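# Capping the frame rate in Gollgate without wrecking your input feel

Every forum thread on Gollgate tells you to uncap the frame rate and let the card run. I don't buy it. On my machine the uncapped game bounces up to 247 frames per second in menus, then sags the moment a fight starts, and the swing feels worse than a lower, steady number.

You need patch 2 or later. Older builds have the slider, but it did nothing for me.

1. Open **Settings > Display** and turn off *Smart Sync*. The tooltip promises "smoother motion." I never saw any.
2. Set **Frame limit** to a few frames under your monitor's refresh rate.
3. Quit to desktop. The menu claims the change is instant — it isn't.
4. Load the Sestmont map and run the canal route with the overlay on.

If the overlay still shows spikes, look for a second limiter. Driver panels often have their own, and two caps fighting each other is a good way to get stutter.

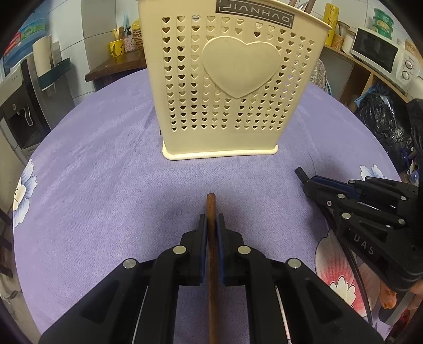
**Does a cap add input lag?**

A little, on paper. I couldn't feel it in Gollgate, and I'd be wary of anyone who swears they can without measuring.

Skip the paid "optimizer" tools. I tried Gillau, which changed 34 registry entries and gained me nothing I could see on the overlay. Undoing it took longer than this whole guide.

Laptop players should test on battery and on the charger. The game keeps one limit for both, so pick the number that holds on battery.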